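**black vinyl seats, wood frame: clean, dye or reupholster??**

**pinhook_dee** wrote:

ok so I got a set of dining chairs from a church sale, light wood frames, black vinyl seats. puffy kind. Frames are solid, barely a wobble. Seats are structurally fine, no splits, foam still has some spring. But they look TIRED. scuffs, pale marks, dull spots where it should be shiny. Worst is along the edge.

Paid 80 for the lot so not trying to sink a ton of money in. Already vacuumed the seams (gross, so many crumbs). Did one pass with a damp rag and it took off some gray stuff but the marks are still there.

Questions:

- is there a cleaner that won't make it sticky
- can scuffs come out or are they permanent
- is vinyl dye worth it or does it rub off on people's pants

Thanks, typing this on lunch so sorry if it's a mess

---

**gusset_and_welt** wrote:

Dish soap. Warm water, couple drops, microfiber, wring it out HARD. Wipe, then wipe again with plain water, then dry. The second wipe is what everyone skips and then they come on here saying the seat feels tacky.

No magic erasers on glossy vinyl. It's a sandpaper. You'll trade a scuff for a dull patch the size of your palm.

---

**rte9_picker** wrote:

disagree on the eraser. Used them for years on diner booths, light pressure, wet, fine. It's people leaning on it like they're scrubbing a grill that kills the shine

---

**gusset_and_welt** wrote:

Diner booths are commercial grade with a thick topcoat. Dining chair vinyl from a church sale, no idea what it is. Not risking it.

---

**rte9_picker** wrote:

so test underneath. thats what the underside is for

---

**Silvana Cordeiro** wrote:

Hi, I do a lot of these, mostly for resale. Writing between pickups so short version.

There are two kinds of pale mark. One is stuff ON the vinyl, like paint off a wall, shoe rubber, table finish. That comes off. Other kind is where the top layer is gone and you're looking at what's under it. That does not come off, it isn't dirt. Run a fingernail over it. If you feel a little ridge it's sitting on top, good news. If it feels rough or lower than the rest, that's wear.

Edges are nearly always wear. Backs of legs, jeans, people sliding off. Tables too if the chair gets shoved under hard.

I fold the cloth so I have clean sides to flip to, and push in one direction with a flat hand. Not circles. Circles just move the grime around, and on black you see every swirl when the light hits it. Other hand goes on the cushion so the chair stays put.

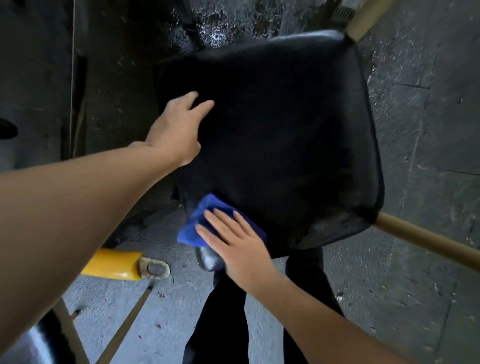 Then flip the cloth, do the rim last, because the rim is where the grime is and you don't want to drag it back across the middle. Get down in the crease where the seat meets the frame too. Old toothbrush if you can't get a finger in there. Keep water off the wood as much as you can, esp. if the finish is thin at the joints.

After that let it sit overnight before you decide on anything. Black vinyl looks great damp and then in the morning all the marks are back and you're sad.

For color, I've used Tellora and I've used Merov. Tellora goes on thinner, more coats, holds better. Merov covers in one but it chipped on me along the front edge inside of a month. Your mileage etc.

---

**pinhook_dee** wrote:

ok this is super helpful. fingernail test tonight. I have a feeling the edge is the bad kind

is the Tellora stuff the spray or the wipe on??

---

**Silvana Cordeiro** wrote:

Wipe on. Spray gets on the wood no matter how good you tape.

---

**bobbin_lou** wrote:

going to be the annoying one. Just reupholster. Flip the chair, usually four screws, seat drops out. Pull staples, new vinyl over the top, staple. An afternoon for the set if you've got a decent stapler. Dye is a bandaid and you'll be redoing it every year

---

**gusset_and_welt** wrote:

An afternoon lol. On a boxy flat seat, sure. On a puffy one with rounded corners the first-timer is going to get pleats at every corner and cry. I've been doing this a long time and the corners still make me swear.

---

**bobbin_lou** wrote:

use a stretchy vinyl and a hair dryer. not that hard. I did mine watching tv

---

**rte9_picker** wrote:

pics of the corners lou

---

**bobbin_lou** wrote:

they're at my sisters now

---

**rte9_picker** wrote:

uh huh

---

**halfpint_hank** wrote:

Nobody asked about conditioner so: skip the armor type sprays. Makes it slippery, my dad about slid onto the floor at Easter. I use the Nurmi vinyl cream, tiny dab, buff till it squeaks. Evens out the dull spots a bit even where the top coat's worn. Won't fix them. But from across the table you can't tell.

Also felt pads for the legs while you have them upside down. The nail-in ones, not stickers. Stickers last 5 minutes.

---

**gusset_and_welt** wrote:

Agree on the cream. Disagree on nail-in pads, I've split a leg doing that. Pre-drill.

---

**halfpint_hank** wrote:

yeah pre-drill, figured that was obvious

---

**pinhook_dee** wrote:

UPDATE. did the soap wash on 2 of them, rinse wipe, let them sit overnight like Silvana said. Results:

Middle of the seats: way better. most of the marks in the middle were on top, came right off. One long one needed a bit of rubbing alcohol on a q tip, then wiped it right away. No dulling that I can see

Edge: bad kind, like I thought. Rough to the nail. speckly. Soap did nothing

So now torn between cream and call it done, or dye just the edges. Can you do just an edge or does it show??

---

**Silvana Cordeiro** wrote:

It shows. Fresh black next to old black is two different blacks. If you dye, dye the whole seat. If it was mine and for my own kitchen I'd cream it and move on. For selling I'd dye.

And careful w/ the alcohol, it can lift the finish if you sit there rubbing. Quick on quick off is ok.

---

**rte9_picker** wrote:

cream. spend the money on a table

---

**bobbin_lou** wrote:

reupholster

---

**pinhook_dee** wrote:

lol lou. Going with the cream for now, ordered a tube. If they still bug me by September I'll pull one apart and try the stretchy vinyl and you can all watch me mess up the corners

One more thing. The wood. It's a light tan, kind of dry looking, some grime on the back where hands go. Same soap ok?

---

**gusset_and_welt** wrote:

Same soap, even less water, dry it right behind you. Then paste wax. Bono neutral is fine if your store has it. Not the tinted, it'll sit in the dents and go orange.

---

**halfpint_hank** wrote:

+1 wax. Do the wood BEFORE the cream or you'll get wax smears on the vinyl and have to start over. ask me how i know

---

**pinhook_dee** wrote:

wood first, got it. two down, rest this weekend if it doesnt rain, doing them out on the porch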